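Folding Dark Clothes on the Bed
3 min read

I wrote this part of the Flendside laundry guide after one too many evenings of refolding trousers on my lap. You don't need a proper folding table, honest! A made bed does the job nicely, and a pale or patterned cover is best if most of your washing is black, as you can see the edges of what you're folding.

Before you start

1. Make the bed and pull the cover smooth (a wrinkle underneath turns into a crease on top, I swear).
2. Bring one thing over at a time. I used to tip the whole basket out and then couldn't find the other sock until September.
3. Lay the garment out flat, roughly in the middle of the bed.

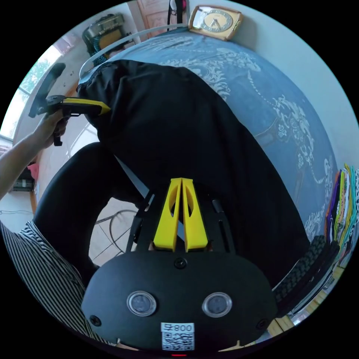
4. Find the two top corners and give the cloth a gentle shake, then let it settle. If it lands crooked, just pick it up and go again.
5. Smooth from the middle outwards with the flat of your hand.

Note: black cotton picks up every bit of fluff going, so run the lint roller over it now, while it's still spread out.

Folding

6. Bring one long side over to meet the other. For trousers that means leg on leg, with the seams lined up.
7. Fold the bottom up to the waist, then in half again if your drawers are as shallow as mine. 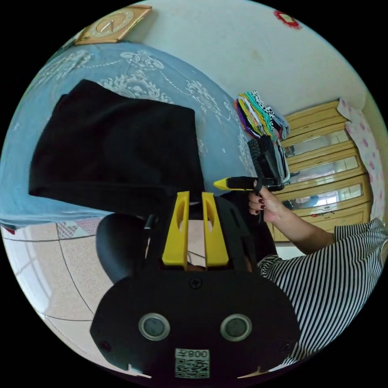 Fig. 2. Black fabric on the light blue bedspread, by the wall clock.

8. Press down lightly and carry it straight to the drawer. Stacks left on the bed get sat on!

Caution: keep anything with open zips or hooks away from a lacy or loosely woven cover. I pulled a thread 4 inches long out of mine that way and I'm still cross.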